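What a plain yes or no was hiding from us
Posted 11 January 2026

I promised a few of you that I would write up the scoring business, and then the holidays came along and I ate a great deal of cheese instead, so my apologies for the wait. Put the kettle on, it's a slightly long one.

For anyone new, I work on Stirno, which is our little project on getting a pair of robot arms to move bottles into and out of a tray. It sounds like nothing much, and my mum still asks when we'll get to the hard part. But a white bottle with a round white cap is a slippery customer for a policy that works mostly from camera pictures, and when one stands close beside another the arm has to decide which cap belongs to which bottle before it closes its fingers. A tray with walls makes matters worse, as from a low angle you mostly see bottles as shadows through the plastic.

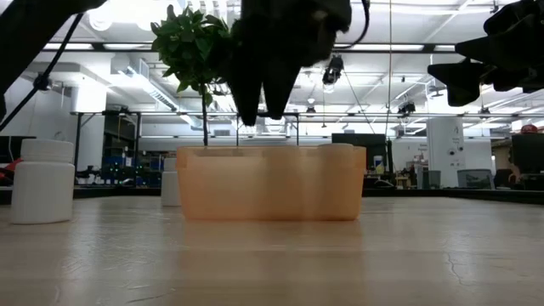
So why didn't we simply count how many bottles ended up in the right place? We did, for months, and the number told us very little about what to fix.

That was the heart of the trouble. Two versions of the policy would come out with nearly the same score, and we'd sit there with our tea arguing over which was better on the strength of whichever run each of us had happened to watch. I'm as guilty as anyone. I had a favourite version all through June, purely on the grounds that it moved nicely.

The change we made was to split each attempt into stages and mark them separately: choosing a bottle, coming in to it, closing, lifting, carrying, letting go. An attempt that fails gets marked at the stage where it first went astray, and everything after that is left blank. It's a dull idea (I think most of the good ones are) and it took an age to do. We went back through 2523 recorded attempts by hand, two of us marking each one without seeing the other's marks, and then had a good long natter over the ones where we disagreed. There were 315 of those. Nearly all were quarrels over where coming in stops and closing begins, so we rewrote that bit of the marking guide and did them again.

And then, oh, it was lovely! The two versions that had looked like twins were failing in completely different places. The older one, Olmont, picked a sensible bottle nearly every time and then fumbled the grasp. The newer one, Evirora, had a beautiful firm grasp but dithered terribly over which bottle to go for, and would sometimes hover between two neighbours until its time ran out — up to 100 seconds of dithering, which feels like a fortnight when you're the one watching.

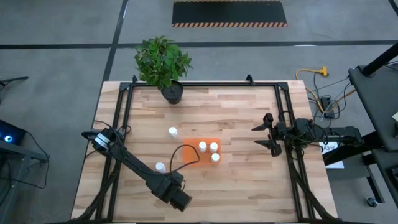 Once we knew that, the next step more or less chose itself. We kept the way Evirora closes its fingers, and we retrained the choosing part with extra demonstrations in which the bottles start out close together. We also made it stick with its choice for a moment before it's allowed to change its mind, which I'd resisted for ages because it felt like cheating. I've been talked round.

The new one is called Kushnir, and we've put it through 13 layouts so far. The hovering has mostly gone. It has picked up a small new fault at the letting go stage, where it opens a touch early and the bottle lands with a wobble, and under the old scoring I'm fairly sure we'd have missed that altogether, as a bottle that wobbles and stays up still counted as a success. We've now added a mark for it, so all the older attempts need looking at again for wobbles. I have bought more biscuits.

If you score your own robots in stages I'd dearly like to know where you draw the line between coming in and closing. Ours is now the moment the fingers first start to narrow, and I'm still not entirely happy with it.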